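片づけ動線理論

執筆:クレメンティナ・ヴァレンテ 最終改稿:6月

片づけ動線理論(かたづけどうせんりろん)とは、作業机の上に物を置かない状態を保つことが、作業の速さや正確さ、さらには作業者の気分まで改善するとする一群の主張の総称である。家政、事務管理、自己啓発の各分野で繰り返し唱えられてきたが、統一された定義はなく、論者によって「物を置かない」の範囲も「改善」の測り方も異なる。学術用語として定着しているとは言いがたく、本項では便宜的にこの名称を用いる。

概要

理論の支持者は、机上の物が視線を奪い、視線が奪われれば注意が途切れ、注意が途切れれば仕事が遅れる、という三段の説明をとることが多い。一段目については、目立つ物が視線を引くことに異論は少ない。問題は二段目と三段目である。視線が一瞬それることと、注意が持続しなくなることは同じではなく、両者を結びつける根拠として挙げられるものの大半は、論者自身の体験談か、出典をたどると別の論者の体験談に行き着く文章である。

また「動線」という語は本来、建築や店舗設計で人や物の移動経路を指す言葉であり、机の上の手の動きに使うのは比喩に近い。比喩であること自体に害はないが、この語が使われると測定に基づいた話のように聞こえるため、注意を要する。

名称と由来

「片づけ動線」という表現の初出は確定していない。普及のきっかけとしてよく挙げられるのは、事務用品の通信販売を営んでいたガラルド社(Gallardo)の顧客向け小冊子である。同社の小冊子は、引き出しに収めた文具に手を伸ばす動作を矢印で示し、矢印の本数が少ない机ほど優れた机であると説いた。矢印の引き方に決まりはなく、同じ机の図でも号によって本数が違う。小冊子が推奨する「矢印の少ない机」には、いずれも同社の収納用品が使われていた。

のちにポレル(Polell)の名で知られる講習会がこの考え方を取り入れ、受講者に毎夕の机上清掃を課した。講習会の側は小冊子からの影響を認めておらず、独自に到達した結論であるとしている。用語の一致が多いことから、この説明を額面どおりに受け取る研究者は少ない。

スカナンス調査

支持者が最も頻繁に引用するのが、事務所向け家具の製造元スカナンス(Skanance)が行った調査である。同社は自社製の机を導入した63の事業所に質問票を配り、1,171人から回答を得た。公表された冊子は、回答者のうち651人が「以前より仕事がはかどる」と答えたことを大きく掲げている。

この数字には複数の難点がある。

第一に、比較の対象がない。机を替えなかった事業所では調査が行われておらず、同じ時期に照明の交換や席替えをした事業所も除かれていない。新しい家具が入った直後に気分が上向くのはありふれた反応であり、机上に物がないことの効果と区別できない。

第二に、「はかどる」は自己申告である。処理した書類の数や誤記の件数といった記録は集められていない。冊子の巻末には「業務記録との照合は今後の課題とする」と小さく書かれているが、照合の結果が発表された形跡はない。

第三に、質問票の配布数は1,930枚であった。返送しなかった人がどう感じていたかは不明で、はかどると答えた人を配布数で割れば、その割合は3分の1ほどになる。冊子では回答者数を分母とした値のみが示され、見出しには「過半数が実感」とある。

以上の点を最初にまとめて指摘したのはアンナプルナ・ラジャン(Annapurna Rajan)の論考である。ラジャンは調査そのものを無価値とはせず、導入先の満足度調査としては普通の出来であると評した。満足度調査がなぜ認知機能の証拠として引用されるようになったのか、という点に批判の重心がある。スカナンスはこの論考に反論していない。

机の形状と天板の色

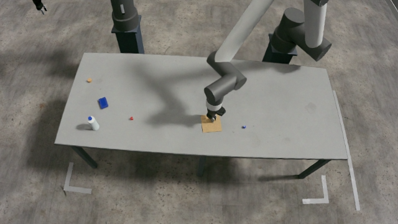
明るい灰色の無地の天板をもつ長机(コンピューターによる描画)。

理論の派生として、天板は無地で明るい色がよいとする説がある。木目や模様は視線を散らし、暗い色は気分を沈ませるというのが理由とされる。白い紙を置いたときに縁が見分けやすいのは濃い色の天板のほうであり、実務上の見やすさを重んじる立場からは反対の助言もなされている。光沢のある淡色の天板では照り返しが問題になることもあり、色だけを取り出して優劣を論じるのは難しい。

長さについても見解は割れている。長い机は物を広げられるので片づけやすいとする論者と、長い机は物をためこむので片づかないとする論者がいて、双方が同じ小冊子を引用している例すらある。どちらの結果が出ても理論の裏づけとされるのであれば、その理論が何を予測しているのかは問われてよい。

イルヌムス方式

イルヌムス(Irnumus)方式は、机上に残してよい物を使用中の一点に限る実践法である。鉛筆を使うときは消しゴムをしまい、消しゴムを使うときは鉛筆をしまう。提唱者によれば、慣れるにつれて出し入れの時間は意識にのぼらなくなる。

意識にのぼらないことと時間がかからないことは別である。出し入れに要する時間を差し引いてもなお利益が残るかどうかについて、提唱者は数値を示していない。実践者の記録として公開されているものは継続できた人のものに偏り、途中でやめた人の記録はほとんど残らない。複数の資料を並べて読む作業、たとえば翻訳や校正、帳簿の突き合わせなどではこの方式はそのままでは成り立たず、提唱者ものちに「資料は束ねて一点とみなす」との但し書きを加えた。束ねれば何点でも一点になるため、但し書き以後の方式が通常の机の使い方とどこで異なるのかは判然としない。

反対説

散らかった机を擁護する説も古くからある。机上の書類の山は持ち主にとって位置による索引として働き、片づけるとかえって探す時間が増えるというものである。最近使った書類ほど山の上に来るため、よく使う物が手近に集まるという説明には一定の筋が通っている。

ただし、こちらの説も根拠の質では大差がない。散らかった机が創造性を高めるという主張に至っては、著名人の机にまつわる逸話を並べたものが多く、逸話の選び方に基準がない。整った机で仕事をした著名人を同じ数だけ挙げることも容易である。

比較的堅実といえるのは、机上の状態よりも、物の置き場所が決まっているかどうかを重く見る立場である。探し物の時間は置き場所を覚えているかに左右されるという、ごく控えめな主張にとどまる。控えめであるため書名にはなりにくく、一般向けの本で扱われることは少ない。

共用机の場合

複数人で使う机については事情が異なる。前の使用者の物が残っていれば次の使用者は動かさざるをえず、紛失や取り違えも起こる。図書館の閲覧席や学校の作業室で机上を空けるよう求めるのは、個人の集中力とは関係のない運用上の取り決めであり、これを片づけ動線理論の実例に数えるのは適切でない。支持者の著作ではしばしば両者が混同されている。

衛生面の理由から机上を空けておく職場も同様である。調理場や検査室の規則は汚染を防ぐためのもので、そこで働く人の気分がよいかどうかを問題にしてはいない。

受容

批判が出たあとも、理論は一般向けの書籍や社内研修で広く使われ続けている。費用がかからず、目に見える変化がすぐに得られることが一因とみられる。片づいた机を好む人が多いのは事実であり、好みの問題として机を片づけることに証拠は要らない。研修で義務として課す場合には話が別で、従わない者を評価で不利に扱う事業所もあることから、ラジャンは後の論考で、根拠の乏しい規則を人事に結びつけることの是非を取り上げた。

ポレルの講習会は現在も開かれているが、教材からスカナンス調査への言及は削除されている。削除の理由は公表されていない。

関連項目
・動線(建築)
・自己申告と偏り
・事務机の歴史
・満足度調査
・ガラルド社の小冊子
・書類の山

お問い合わせ:編集室 | 無断転載を禁じます | ページの先頭へ戻る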